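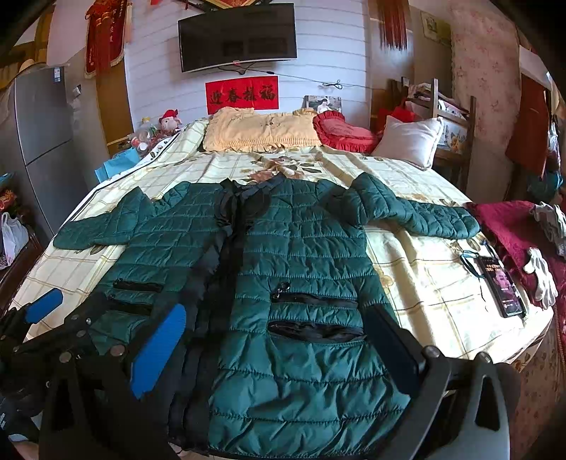

How to fold a puffer jacket (a partial success)

November 14, 2020

Every fall I believe I have enough closet, and every fall the coats come out and correct me. A puffer jacket is mostly air, and for years I have been giving that air its own hanger.

My sister-in-law, Ginette Carrier, says puffers should be folded. She says this in the voice other people use for flossing. So this week I cleared most of a bed and had a go at the teal one.

Her method goes like this. Zip it all the way up. Lay it face-up and pull the sleeves straight out to the sides, so it looks like it's waiting for a hug. Empty the pockets. Mine has four zippered ones on the front, which is two more than I have ever used, and I found a grocery receipt for $2.19 in one of them. I have no memory of buying anything for $2.19. It went back in, out of some kind of respect.

Then one sleeve goes across the chest, then the other. Fold the sides in to the middle, and roll up from the hem toward the collar, leaning on it as you go. The leaning is where I lost ground. All that diamond quilting holds its breath very well, and the moment I lifted an elbow the bottom third came back to life. I got it down to bread loaf on the fourth try. Ginette claims she gets hers down to a burrito, but she has stronger forearms and a meaner streak.

Things I'd do differently: use a bed with a plain sheet. Ours has a yellow grid and enormous brown flowers, and by the second sleeve I was lining the cuffs up with the grid, which added ten minutes and improved nothing.

The loaf is now on the closet shelf, held shut with a hair elastic. I checked it after supper and it had grown. There are two more coats to do, and one of them is long. I may just leave those on their hangers until January.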